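Sweater Folding, the Hand-Held Way: Notes and Pictures

Last updated: 2022-04-09

I've been meaning to put this page together since December, when I started teaching a robot arm to fold laundry and found out how little I know about folding laundry. The arm never comes home with me. What comes home is the gripper, a hand-held one with two fingers, a squeeze handle and a camera looking down at the tips. I pick something up with it, fold it, let go, and the recording becomes one lesson. Do that enough times and the arm on the bench at Jullen (that's the little workshop where I spend most of my evenings) gets a whole pile of lessons to learn from. I call the project Kusetti. There's no deep meaning, I just liked the sound and it was short enough to fit on a folder.

I started with dish towels, which everybody does, and towels are great! They're flat, they have four corners, and they stay where you put them. My first set was 20 towel folds and I did the whole thing in one sitting with the radio on. Then I got cocky and moved on to knits. Sweaters are a different animal. They stretch when you pull, they spring back when you stop, and the edge you want is usually lying on top of another edge that looks just like it. The sleeves are the worst part, so that's where most of my practice has gone lately.

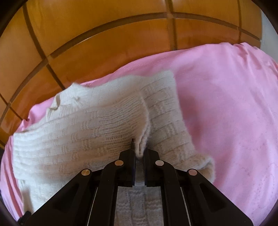 Fingertips on the cuff of the cream sweater, sleeve folded across, pink cloth underneath.

I love this sweater for practice because the knit is so chunky. It has a sort of basket pattern on the body and then fine ribbing at the cuff, so there's plenty of texture for the camera to hang on to. Plain smooth jersey gives me much more trouble. The pink cloth helps too, the outline of a pale sweater shows up so nicely against it, and my tiles are shiny enough that I'd rather not have the knit lying straight on them.

A few things I've picked up along the way, for anybody else doing this at home:

Come in from the side of the edge you want, with one finger going over and one going under. If you poke straight down you get a pinch of fabric in the middle and the whole thing bunches up like a napkin.

Slow down before you close. My early recordings all had me snapping the fingers shut the second I got near the cloth, and the arm learned that beautifully. It snapped at everything. I had to throw out that batch and start over, and I'm still a little sore about it.

Keep your other hand out of it! This is so much harder than it sounds. I reach in to straighten a hem without thinking, and then that take is no good, and I say a bad word and lay the sweater out again.

Leave the mess in. I used to smooth everything flat before each take, and the arm got very good at sweaters nobody would ever find in a real dryer. Now I drop it, give it one shake and work with whatever I get.

I aim for five good takes and then a break, and my wrist will tell you that's plenty. The gripper isn't heavy when you pick it up, but it is by the end of an evening. Almost 5 minutes goes by for one full sweater if I'm being careful, and I'm faster with the sleeves alone.

Next up is a cardigan, which means buttons, and I'm already dreading it. After that I want to try the remote-control setup at Drurnska, where you sit in a chair and steer the arm from across the room. I've only had one go at it so far and I folded a pillowcase into something like a burrito, but it was so much fun. I'll add pictures here once I have some worth showing.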